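Mevent Forums > Home and Kitchen > Storage and Tidying
Thread: Where do you all keep your chopsticks?

saltandsoy
Posted 08/03/2011
Right, I need to talk about chopsticks, because my other half has stopped listening. We eat with them most nights and until last month ours lived in the cutlery drawer, rolling about under the forks. Every single dinner began with me matching up pairs while the noodles went soft. I've now gone over to a standing pot on the worktop and I can't believe how much nicer it is! You just grab and go. So where do yours live? Drawer, jar, pot, box with a lid? I want to hear everything.

gebretsadik
Drawer. Sorry. I had them standing in a jam jar for years and the bottoms went black. If you can't see the bottom of the pot you don't know what's growing in it. Mine go in a long shallow tray now, dried with a tea towel first.

saltandsoy
Oh no, the jam jar! But that's glass with no holes and a puddle in the bottom, surely? I'd never put them away wet. Mine lie on the rack overnight and go in the pot in the morning.

tiledfloor
Team pot here, and specifically team double pot. I've got one of those white plastic ones with two cups joined together and I love it far more than a bit of plastic deserves. Before that I had a single tall mug and they all leaned the same way until it went over (twice in one week, once into the washing up).

With two cups you can split them up. The dark ones with the red ends and the gold bands are our best ones, so they get the left side all to themselves, or that's the plan. Odds and ends go on the right, plain wooden ones, ones with red tips, whatever has lost its partner. It lives on the little table with the blue cloth at the moment while I make my mind up about the shelf.
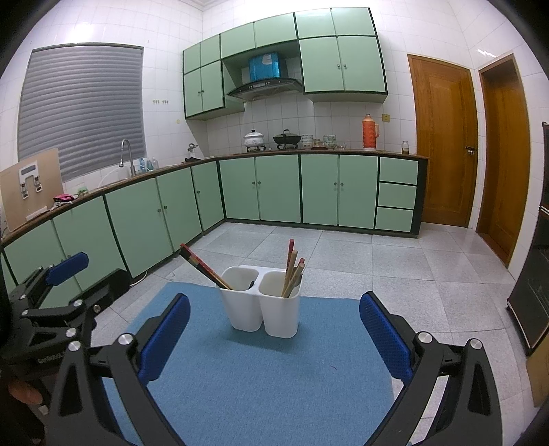
Two cups is the way to go, says noodlebowl, though I'd split them by length instead. Short ones vanish behind the long ones and then you've got a bunch of singles you swear have no match, and they've been in there the whole time. Long left, short right, done. I found three pairs that way!

tiledfloor
Ooh, I hadn't thought of length. Mine are split by how much I'd mind if one went down the back of the cooker.

gebretsadik
Still say drawer. Which way up do you lot put them? Eating end up means everybody's hands go all over it when they pull one out. Eating end down means it sits in whatever is at the bottom of the cup. There's no good answer with a pot.

saltandsoy
Eating end down for me, and I wash the pot when I wash the dish rack. Takes two minutes. I like having the coloured ends up because that's how I find a pair in a hurry.

viltville_kate
Coloured ends up, definitely. I moved house in April last year with 40 pairs (we do big family dinners, don't judge) and it was the colours that saved me. I tie each set with a bit of wool and keep only the everyday ones out. The rest are in a biscuit tin on top of the cupboards.

noodlebowl
40 pairs!! I'm so jealous. What do you do with bare wood ones? I can never tell two plain ones apart and I end up eating with one fat and one thin.

viltville_kate
A dot of nail varnish on the top end. Not the end you eat with, obviously. Red for one lot, blue for another. Lasts ages if you let it dry overnight.

tiledfloor
Stealing the nail varnish idea for my odd wooden ones, thank you!

gebretsadik
Or throw the odd ones out. Honest question, why does everyone keep singles?

noodlebowl
Stirring tea. Getting toast out. Propping up tomato seedlings. Testing whether the oil's ready. I've got one that does nothing except unblock the salt.

saltandsoy
Toast! Yes! And poking holes in compost for seeds. I'd never throw one away.

drizzle476
Bit of a different view. I had a double pot like that and went back to a single, a heavy stoneware one from Tudum. The plastic was too light for the number I had in it. When they all lean one way on one side the whole thing wants to go over, especially on a cloth that slides. Stoneware hasn't budged since.

tiledfloor
Fair point about the weight. I don't cram mine though, and I think that's half of it. A few each side and the rest put away.

drizzle476
That would do it, I probably had every chopstick in the house in there plus a whisk.

gebretsadik
A whisk. And you wonder why it fell over.

saltandsoy
Has anyone tried hanging one off a rail? I've got a gap next to the window and I'm very tempted. It'd free up a bit of worktop and they'd dry in the breeze when it's open.

viltville_kate
My sister has one on a rail above her sink. Works well as long as you can lift it off to wash it. Hers is screwed on and it drives her mad.

saltandsoy
Hooks then, no screws. Going to measure up tonight, will report back.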